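Entraide Kultutdale > Bureau et atelier > Rangement

Nappe blanche qui plisse + câbles partout sur le bureau derrière, par où commencer ?

Posté par Flusia
Vu 1053 fois

Bonjour, je fais vite, je suis entre deux trucs. On a une grande table blanche avec un tissu blanc dessus. Il plisse un peu, pas dramatique, mais on voit une ligne tout du long au milieu (couture ou pli, je sais même plus) et des petits points sombres, surtout côté droit. Dessus on pose un bac plastique bleu clair et des fruits, en ce moment un fruit du dragon, donc j'ai peur aussi pour les taches le jour ou ça coule. Repasser sur place ? Laver ? Tendre avec des pinces ? J'aimerais éviter d'en racheter un.

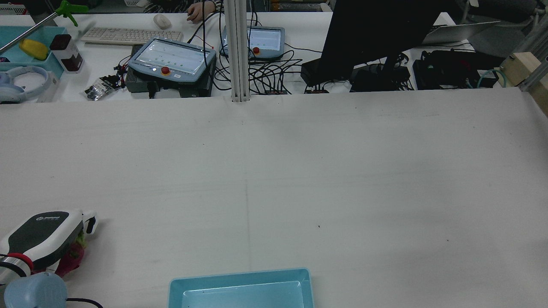
Les câbles, l'autre moitié du problème

Derrière la table il y a le deuxième bureau et là c'est le bazar. Câbles noirs en paquet entre les boîtiers, et ça descend jusqu'au bord de la table. Pareil du côté de l'écran (sur bras, donc normalement on devrait gagner de la place dessous, ben non) : le bloc d'alim avec son cordon en spirale, le boîtier noir, la tour, le portable ouvert à côté. J'ai mis un collier bleu clair sur un des paquets, depuis plus rien, pas eu le courage. Je voudrais pouvoir débrancher un truc sans tout suivre au doigt. Budget petit, pas le droit de percer le plateau ni le mur. Merci d'avance !!
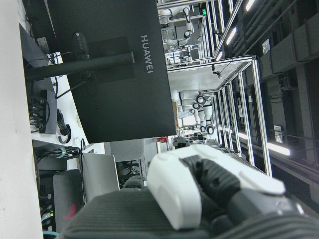 Tamiru
Goulotte autocollante sous le bord arrière du bureau et terminé. Pas de perçage. Dégraisser avant de coller sinon ça tombe. Pour les câbles longs : boucle en 8, scratch, jamais de collier serré à fond sur un câble qu'on rebranche souvent. Les blocs d'alim dans un panier grillagé à pince, il faut que ça respire.
Le tissu j'y connais rien, désolé.

Ilstead
Je réponds surtout pour le tissu, on a le même genre de table à l'atelier.

Les points sombres : passer d'abord un rouleau adhésif. Souvent c'est juste des miettes ou des poussières. Si ça reste, chiffon humide et savon de Marseille, tamponner, pas frotter. Pas de javel sur un tissu dont on connait pas la matière, ça peut jaunir.

Les plis : vapeur sur place ok si le plateau supporte, mettre une serviette dessous et tester dans un coin. Sinon l'enlever, le laver à 30, le remettre encore un peu humide en le tirant par les bords. Pinces à nappe sur les côtés, ou élastique cousu aux quatre coins façon drap housse (c'est ce qu'on a fait, 2 heures de couture, mais plus rien ne bouge).

La ligne au milieu, regarde l'envers. Si c'est une couture elle partira pas, tourne le tissu pour qu'elle tombe ailleurs. Si c'est un pli de rangement, un coup de vapeur et après tu le stockes roulé sur un tube, plus jamais plié.

Pitaya : tout dépend de la chair. Blanche, pas grave du tout. Rouge, là ça tache pour de vrai, eau froide tout de suite et vinaigre blanc. Coupe la toujours dans ton bac, pas sur le tissu.

Flusia
Merci à tous les deux ! Alors pour l'instant j'ai commandé les scratchs et le panier, la goulotte j'attends de mesurer. Le tissu je vais tenter le rouleau d'abord et regarder l'envers comme dit Ilstead. 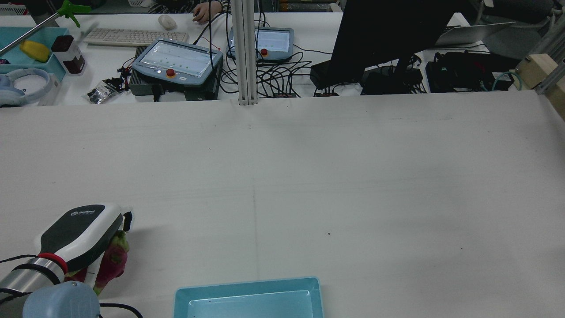 Autre question tant que j'y suis, le panier à pince il tient combien ? Celui que j'ai pris annonce 2 kilos mais j'ai pesé un de mes blocs et il fait presque 500 g avec le cordon, donc ça va monter vite. Et les étiquettes sur les câbles, vous mettez quoi ? J'ai essayé le ruban de masquage, ça se décole au bout de quelques semaines.

Tamiru
Prends deux paniers et répartis, les pinces glissent avant que le métal plie. Étiquettes : drapeaux plastifiés, ou du scratch de couleur, une couleur par appareil. Étiquette aux DEUX bouts, côté prise et côté appareil.

Flusia
ok pour les couleurs, je reviens en octobre quand j'aurai tout démonté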